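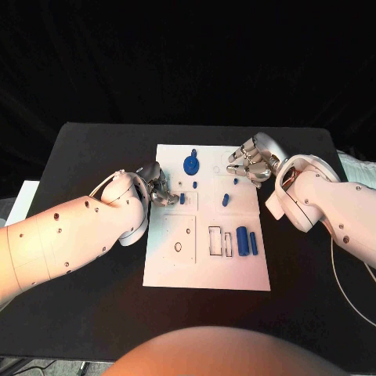
The Quiet Business of Clean Upholstery

April 29, 2018

Most households in Trallwood replace a sofa long before the frame gives out. The fabric goes first, dulled by skin oil, dust and the residue of store-bought sprays. Padutholm, a furniture care firm with 44 employees, has built its trade on that gap.

The company was founded by Chunhua Peng, who had managed hotel laundries for nine years. Its technicians begin every visit with a fiber test on a hidden seam. Cotton and linen are treated with low moisture and dried with fans. Wool blends receive a neutral rinse. Silk is sent to the workshop on Panholm Street, where it may stay for three days.

"Customers ask us to remove a stain," said Wenjie Cai, who oversees training. "We first have to learn what they have already put on it."

New technicians complete 300 hours of supervised work before they are assigned their own route. Much of that time is spent on dye stability, a subject that Mandla Engelbrecht, the senior instructor, considers neglected across the trade.

Prices are quoted by the seat, with pillows included. Pet odor treatment is billed separately. The firm expects to open a second workshop in June and will begin accepting leather at that location.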